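新闻中心 > 产品发布 > 双臂协作

Givance推出双臂灵巧操作套件Belay,面向实验室与小批量装配

阅读时间:3分钟 评论 11 分享 143

Givance今日发布双臂灵巧操作套件Belay。套件由两条机械臂、两只多指灵巧手、控制单元和配套软件组成,面向高校实验室、企业研发部门以及品种多、批量小的装配与分拣岗位。Belay即日起接受预订,首批设备将于2月开始交付。

过去,实验室要搭一套双臂平台,机械臂、末端执行器和控制软件往往分别采购,驱动、时钟和坐标系都得自己对齐。Givance在前期走访中了解到,不少团队把大半个学期花在联调上,真正做抓取和操作实验的时间很有限。Belay把这部分工作放在出厂前完成:两条臂共用一个基坐标系,手指关节与手臂关节由同一控制器下发指令,用户开机后可以直接调用双手协同接口。

软件部分名为Istby,随套件提供。Istby内置70个基础动作,包括单手抓取、双手夹持、双手传递、扶持与翻转等。每个动作的接近方向、手指预成形姿态和夹持力上限都可以单独修改,修改后的版本可另存为新动作。用户也可以用遥操作方式录制动作,再在时间轴上剪辑。录制数据以通用格式导出,不绑定Givance自己的训练工具。

双手夹持是Belay重点调试的一类动作。一只手从侧面拢住物体,另一只手以指尖抵住对侧,物体离开台面后由两侧共同受力。两只手的力不一致时,物体容易偏转或滑脱,因此Istby在这类动作中对两侧的力进行联合控制,一侧变化,另一侧随之调整。立方体、盒体等带平行面的小件可直接套用预设参数,外形不规则的物件需要先做一次示教。

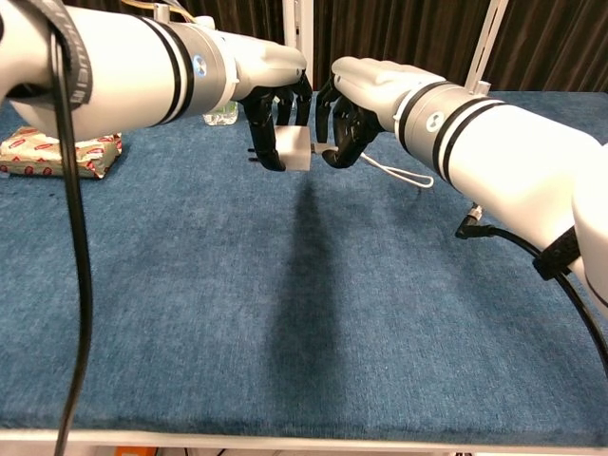
配置与交付

Belay分3种配置。基础配置包含双臂、双手和控制单元;研究配置增加遥操作设备和力数据接口;产线配置增加安全控制模块和现场总线接口。三者使用同一版本的Istby,基础配置日后可以加购模块升级,不必更换主机。

工作台和支撑框架不在标准供货范围内,用户可沿用现有台架,Givance提供安装孔位图和承重要求。台面材料没有特殊限定。线缆走向由现场工程师与用户确认,须给两臂的全部活动范围留出余量。

套件的安装、标定和培训由服务合作方Stiten负责。Stiten工程师到场后先完成机械安装和双臂标定,再用用户自己的物件跑通至少一个双手动作,双方签字后验收。培训内容包括日常点检、手指更换、急停恢复和动作录制。手指属于易损件,可以单根更换,更换后运行标定程序即可继续使用。

试用安排

在正式采购之前,用户可以申请试用。申请时需提交待操作物件的尺寸、重量和表面材质,最好附上实物样件。Givance收到样件后会在自有平台上测试,并把测试录像、参数文件和失败记录一并交给申请方。透明件、软包装和重心不固定的物件目前仍需逐件评估,不在预设动作的适用范围内。

预订、试用申请和技术资料索取,请联系Givance销售部门或Stiten各地服务网点。已购买Givance单臂产品的用户,可向原销售渠道咨询旧臂接入Belay控制单元的条件。

关于Givance

Givance从事机械臂、灵巧手及其控制软件的研发与销售,客户主要为高校、研究机构和制造企业。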